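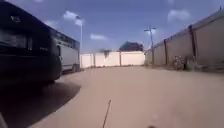
Yard running - field rules, gallery page

Updated Jul 10, 2022. Put together by Dalva Miranda, Storham site.

Quick one. People keep asking what we do on the open ground and the answer keeps getting lost in email, so it goes here. Rules first, caption after, odds and ends at the bottom. Applies to anything with wheels or legs that leaves the workshop under its own power. Does not apply to the indoor carts, those have their own sheet (ask Naqvi for it).

Before it rolls

Walk the route. All of it, on foot, same day. Ours is 800 meters out and back, takes no time.
Stop button in the hand of whoever is walking. Pocket doesn't count. Clipped to a bag doesn't count either.
Check the antenna is screwed down tight. Finger tight came loose on us.
Battery over 30 percent or it stays in. No "just one more lap".
Write the run number down before you start, not after. We are at 227 and there are gaps. You know who you are.

Parked vehicles

Treat every parked vehicle as one that's going to move. Lights off, engine off, doesnt matter.
Large ones hide people. Slow to walking pace before the back corner, person goes ahead and looks, then the robot goes.
Buses - someone may step out from in front. Wait till you have seen the far side yourself.
Never route underneath or between two bumpers, even if the planner says it fits. The planner is wrong about bumpers.
Someone gets in a driver's seat, you stop. Wave them off, let them go, then start again from standing.

Caption, yard route

Sandy ground, dark vehicle very close on the left and a white and grey bus further on. No curbs, no markings, so the robot gets nothing from the ground to line up on.
Long beige wall down the right, white one across the end. Dry growth at the foot of the beige wall, keep the wheels out of it please.

Shade and sun

Shadow under a vehicle can read as an edge or a hole. If it brakes for one, let it brake. Don't push it through by hand control, log it.
Other way round is worse. Dark bodywork on dark shadow and the camera may not pick out where the vehicle ends. Stametti sensor set helps with this, still not a reason to skip the walker.
Low sun, clean the lens cover first. Dry cloth. Not your shirt.

People

2 people minimum, one walking, one on the laptop. Laptop person doesn't hold the stop.
Anybody not on the crew comes over to look, stop first and chat second. Kids, stop and stay stopped.
No filming faces on purpose. If somebody asks for a clip to be deleted, delete it and note the run number.

After

Wheels brushed off before it goes back in, sand gets in the Canden hubs and then they squeal for a week.
Upload the log same day. File name is run number and your initials, nothing clever.
Near miss form even when you think it was nothing. Especialy then. Short is fine, one line is fine.

Still open: speed limit along the wall side (I say walking pace, Naqvi wants more), and whether we need a flag on the antenna so drivers can see it over a hood. Will settle both in September. Comments to me, not to the group list.

Dalva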